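How to Clean and Condition Black Leather Cushions (Without Making Them Shiny!)

Posted in Home Care by Stelios Petridis

I love leather cushions. I love how they smell after a good conditioning, and I love that a tired one can come back with an afternoon of easy work. Black leather hides a lot, so most people leave it far too long. If yours feels dull or a bit sticky where you sit, it's time.

What you need

A vacuum with a soft brush head
2 microfiber cloths, light colored so you can see the dirt coming off
A soft brush (an old baby hairbrush is perfect)
A mild leather cleaner. I use the Pichon one in the pump bottle
A leather conditioner. Jeltano cream is my favorite, Stomberg balm is fine too but heavier
Distilled water

Step 1: Clear everything off

Hoodies, throws, the lot. Zippers and keys are hard on leather, so check what's hiding under the clothes before you drag anything across the seat.

Step 2: Do the seams first

Oh, the seams! On padded leather with deep channels this is where all the crumbs and grit end up. Press the two panels apart gently with your fingers and run the brush head down the gap, then go over it with the soft brush and vacuum again. Never use a knife or a skewer in there. The stitching is easy to nick and a pain to fix.

Step 3: Test a hidden spot

Underneath or around the back, a dab the size of a coin. Wait ten minutes and wipe with a white cloth. A faint gray smudge is normal. If a lot of black comes off, stop and get a cleaner made for your type of leather.

Step 4: Clean in small sections

Put the cleaner on the cloth, never straight on the leather. Work in small circles, one panel at a time, with hardly any pressure. Pebbled grain holds dirt in the little valleys, so go over it twice from different directions. Then wipe with the second cloth, just damp with distilled water, and let it dry on its own. No hair dryers please!

Step 5: Condition

Less than you think. A blob like a hazelnut does a whole panel. Rub it in, leave it for half an hour, then buff with a dry part of the cloth. If it looks glossy, you used too much, so keep buffing until the shine goes down.

How often?

I vacuum whenever I remember and condition twice a year, once in February when the heating has dried everything out and again at the end of summer. Wonditz readers with dogs, you may want to do the cleaning part more often (you know who you are).

Leave the cushions bare overnight before you pile your clothes back on.
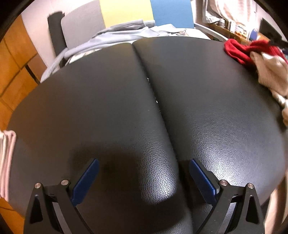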